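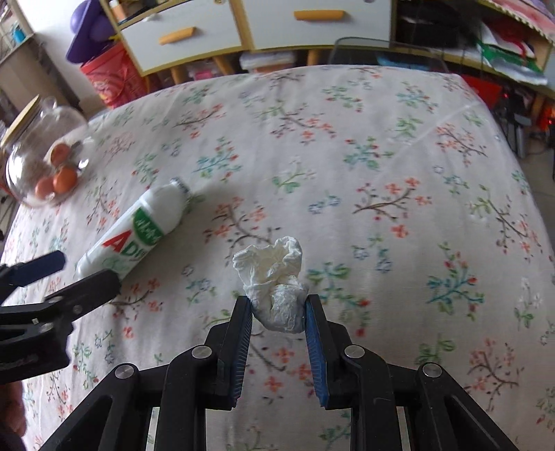 *Reading time: 5 minutes, or longer if you stop to argue about lard*

# Jateswood Recipe Cards

A collection of 1304 handwritten and typed recipe cards from the town of Jateswood, typed out in full, with light tagging. The cards came in 32 tins and boxes, and each tin kept its own ideas about alphabetical order. I have kept those too, in the `tin_order` column.

Last updated Dec 16, 2020. Current version is 2. Version 1 had the salt and sugar columns swapped, and if you baked from it I'm sorry.

## What's in the folder

```
cards.csv one row per card
lines.csv one row per line of each card
units.csv every unit of measure, with my best guess
stains.csv see below
tins/ notes on each tin, as plain text
brulen/ the same cards in Brulen format
```

Brulen is the little recipe markup I wrote before I had looked at what already existed. Plenty already existed. The converter works and a few people now depend on it, so it stays. If you are starting fresh, use the CSV files and pretend you never saw that folder.

## Columns in cards.csv

| Column | Type | Notes |
|---|---|---|
| `card_id` | text | Tin number, dash, position in tin |
| `title` | text | As written, including "Good Cake" and "Other Good Cake" |
| `title_clean` | text | My version, for sorting |
| `hand` | text | `pen`, `pencil`, `typed`, `mixed` |
| `serves` | text | Text because of entries like "the choir" |
| `oven` | text | Number if given, otherwise the words used |
| `has_method` | yes/no | "Mix and bake" counts as a method |
| `source_note` | text | Anything like "from the Sperling paper" |
| `tin_order` | number | Where it sat in the tin |
| `legible` | 0 to 3 | 0 means I could read the title and nothing else |

`oven` deserves a warning. A card that says 350 gets 350. A card that says "moderate" gets "moderate," and I have not converted it. There is a script called `moderate.py` that will do it for you if you insist. It prints a complaint first.

## How the typing was done

Every card was typed by hand from the original. I did try a text recognition program on the first tin. It read "1 tsp. soda" as "I rep. soda" and turned a lemon pie into a lemon pig, so that was the end of that.

Spelling is kept. "Tumeric" is kept, "desert squares" is kept, and so is the card that spells "biscuit" differently on each side. Where a word can't be read, it appears as `[?]`. Where I could read it but didn't believe it, it appears as `[sic]`, most often next to an amount of gelatin.

Crossed-out text is wrapped in double tildes. Please don't strip it. A large part of what makes these cards worth keeping is watching somebody go from ~~1 cup~~ to ~~3/4 cup~~ to "less."

## Units

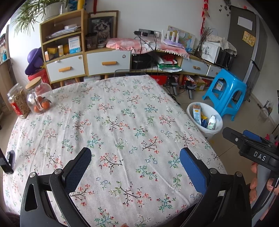 Measuring gave me more trouble than handwriting ever did. The cups and spoons are fine, and the pounds and ounces are mostly fine, but after that you are into "a walnut of butter," "a nickel's worth of yeast" and "one small Clilier tin of milk," a brand that seems to have changed its tin size whenever it felt like it. Containers are the worst of it. A card will call for "a jar" of cherries and move on, as though there were only one jar in the world. The two glass jars at the left end of the table would both go into `units.csv` as plain `jar`, with `volume_ml` left blank, and I'd do the same for any other jar you cared to stand next to them. Guessing a volume would have made the file look tidier and be wrong, and there is enough of that on the cards already.

The `guess` column in `units.csv` is filled only when at least one other card in the same tin gives a proper measure for the same dish. Otherwise it's empty. Empty means I don't know. It doesn't mean zero, which I mention on account of an issue filed in May about a pudding with no milk in it.

## stains.csv

This began as a joke and is now the file I get the most mail about. Each row is a stain, with the card it's on, the side, a color word and a size from `dot` to `flood`. I have made no attempt to say what any stain is. Several are brown. That's as far as I'm willing to go.

If you want to know which recipes were really cooked, sort by stain size and ignore the titles. "Company Lobster" is spotless. "Meat Loaf (quick)" can hardly be read.

## Things you could use it for

- Studying how home cooks shorten instructions when they are writing for themselves
- Training something to read fractions in casual text, which is harder than you'd hope
- Local history, with care
- Supper

Things I'd leave alone: nutrition figures, anything about average household diets, and the canning recipes. **Do not follow the canning recipes.** They are included as records. Several give no processing time at all, and one relies on aspirin.

## Known problems

1. The tins over-represent cake. There are 900 cards tagged `sweet`, and what's left has to cover breakfast, lunch, dinner and stain removal.
2. Duplicates are kept. The same ginger cookie turns up in tin after tin, usually with one change and a note saying whose is better. Names in those notes were replaced with `[name]`, as were all names elsewhere, though anybody in Jateswood can probably work it out.
3. Tin 14 got damp at some point before it reached me. Expect a lot of `[?]`.
4. Some cards continue on a second card that isn't there. These have `has_method` set to `yes` if the first half ended in the middle of one.
5. The tag `salad` follows the writers' own use of the word. You will find marshmallows.

## Loading it

```
import pandas as pd
cards = pd.read_csv("cards.csv", dtype=str, keep_default_na=False)
```

Keep `dtype=str`. Without it, a spreadsheet or a helpful library will read "1/2" as the second of January and you'll be explaining to your oven why it needs a date.

## License and corrections

The transcriptions are free to use for any purpose, with credit to the collection. The recipes belong to whoever you think they belong to; I'm staying out of it.

Corrections are welcome as pull requests. Give the `card_id`, the line number and what you think it says. "My grandmother never put raisins in it" is not a correction unless the card agrees with her. Send those anyway and they'll go in `tins/grudges.txt`.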